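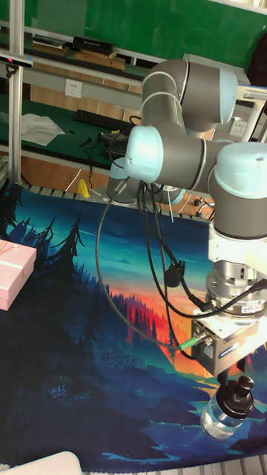
Erlinda Macaraeg objected at the project review that a bottle is too easy a test object, and that a student team could reach a good score on it without learning anything about contact. Her objection shaped the protocol in this section. We kept the bottle and made the placement condition harder.

### 4.2 Bottle transfer task

The task was assigned to student teams in the automation course at Macapagal. Each team wrote one program that picks up a clear plastic bottle, carries it above the printed mat, and sets it down upright at a target given in table coordinates. Targets were drawn at random before each session and were the same for all teams. A trial was scored as a success if the bottle stood without support 5 seconds after release and its base overlapped the target circle. Trials in which the bottle fell, slid out of the circle, or was not released were scored as failures, with no partial credit.

Five teams took part. Teams could set the approach height, the closing force, and the release height, but not the joint speed limit, which was fixed in the Skutitz controller. The mat was left in place for all trials. Its printed landscape gives a background with strong changes in color, and a transparent object is hard to segment against it. Two teams used a color threshold in their first version and dropped it after the pilot session on Wednesday, January 23, 2019. Both replaced it with an edge-based detector from the Rakton library.

In total, 294 trials were logged. Of these, 24 were removed before analysis due to operator stops, leaving 270. Failures were coded from the video by two raters working apart, and disagreements were settled by a third viewing. 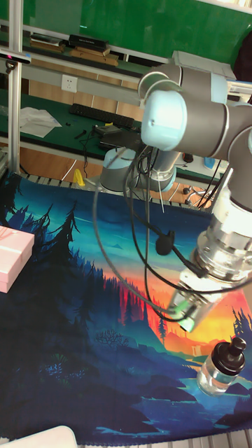
**Figure 3.** Arm and bottle on the printed mat, with the bottle outside the gripper.

Does a lower release height always improve placement? Only down to 20 mm above the mat; under that value, small errors in the height estimate caused the base to press into the cloth before the fingers opened, and the bottle tipped on release.

This effect was first reported by Bienvenido Padilla's team, which had tuned its release height on a bare table and then carried the same value over to the mat. The team added a short pause and a slower opening motion. We did not test the two changes apart, so their separate effects are unknown. The Flerkcombe scoring script records only the final state of the bottle and cannot tell a tip during release from a later fall; the rater codes were used for that distinction.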